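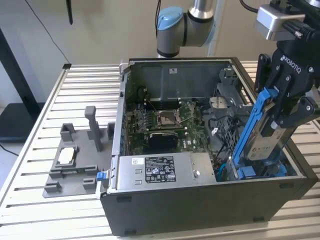
Page last changed: March 25, 2024 (Asger Bech)

7.3 Drive caddy jams on insertion

Fault code 138 means the arm met more force than allowed while lowering a caddy. The Rinum software then offers "Retry". We don't trust it: on our cell a retry pushed harder at the same wrong angle and cracked a latch tab.

1. Press Hold. Do not press Retry.
2. Keep hands out of the case until the Hold lamp is steady.
3. Support the caddy, then open the fingers from the pendant.

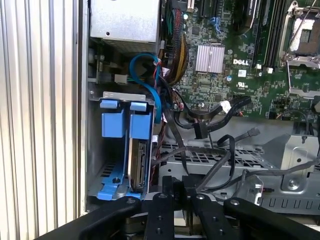 4. Move any loose cable clear of the drive bay – the path planner takes no account of cables, whatever the sales sheet says.
5. Check both latch tabs for cracks.
6. Re-teach the bay position at 39 mm above the seat.

Caution: "Drive seated" is only a force reading. A caddy stuck halfway can give the same message. Look before you close the case.

Note: Clovoso promised a fix in May. Until Ro-un Min has tested it, keep to these steps.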